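Who does the easy half? Notes for the Voltstead session, October
Speaker copy. Slides are thin on purpose, most of it is spoken.

Opening (don't rush)
I've been going to packing sites for long enough to have heard "it takes the boring bits off people" in four different accents. Ask the room who has had it said to them. Wait for hands.

Then: I'm going to talk about one bench job at Damville, sorting small returned parts into trays and bins. 2,420 parts in a normal week. Naylor want to put an arm on it. The planning model comes from Woveck and it's a decent piece of work. My quarrel is with what people read into it.

Slide 1
Keep this up while explaining the job. An arm on a pedestal, a table, containers within reach. Someone at Damville does the same reaching and placing now, and she also does a good deal that isn't reaching or placing. 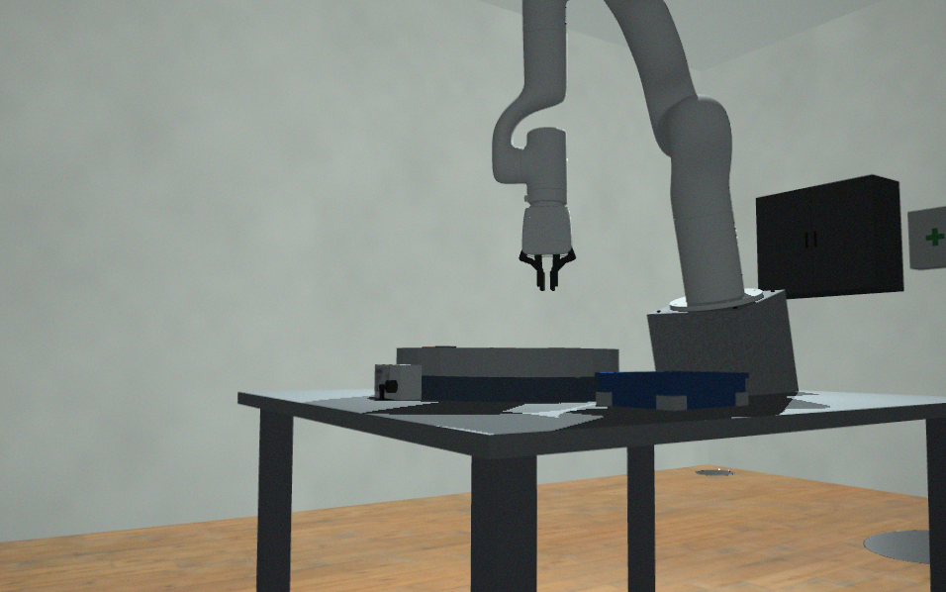
The bench cell in the planning model, gripper over the long container.

Point out how little is on the table. Then read out what Sun-ja Min told me about her actual bench: the torn labels, the parts that come back in somebody's sandwich bag, the phone that rings because goods-in can't find a pallet. She reckons the phone is a fifth of her day. It isn't in the business case at all.

The model does have a first-aid box on the wall. I asked who the trained first-aider would be on a shift with one person on it. Still waiting for an answer to that one.

The numbers
Naylor's pitch says the cell handles 50 parts an hour. Fine. The question I'd like you to write down is 50 of what. Of the parts that went through in the model, 1,267 were one of two shapes, already clean and lying flat. The awkward stuff was left for "manual exception handling". That's a person.

So the person now gets only the awkward stuff, all shift. Easy parts are where you catch your breath. Take them away and the job gets harder – and nobody has suggested it should pay more.

(If someone from Naylor is in the room, be polite. They have been straight with me when asked directly.)

Slide 2 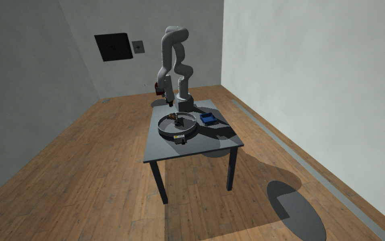
Liam Ó Briain

Round tray on one side of the table, blue bin on the other, a few small brown pieces in the tray. Ask the room how long they'd give a new starter to learn this. Somebody will say ten minutes. Then ask how long before that starter would spot a part that had come back from the wrong customer. At Damville they say three months, and nothing on the slide is any help with that.

Say clearly that I'm not against the arm. Two of the people on that bench have bad shoulders and I'd like them to keep working. If the arm took the reaching and left them the checking, at a pace they set, I'd carry it in myself. The plan as written has the arm setting the pace.

What Damville staff asked for
Read these slowly.
Who can stop it, and do they have to fill in a form afterwards?
Does the count on the screen go to my supervisor?
When it drops something, is that my error or its error?
What happens to the late shift?

The last one got "under review". There's around 4,000 pounds set aside for retraining, for the whole site. Let that sit for a second before moving on.

If short of time, skip to here
Things to ask before you sign off a cell like this at your own place. Ask to see it fed with a bin from your own floor, picked by the person who works there. Ask what the job looks like at half past four, with the hard parts piled up. Get the stop rule in writing.

Questions
Someone will ask whether the model will get better. Probably, yes. I'd still want to see it next to Sun-ja's bench with the phone going.

Handouts are by the door. Leave the slides up until people have gone, and bring the clicker back this time.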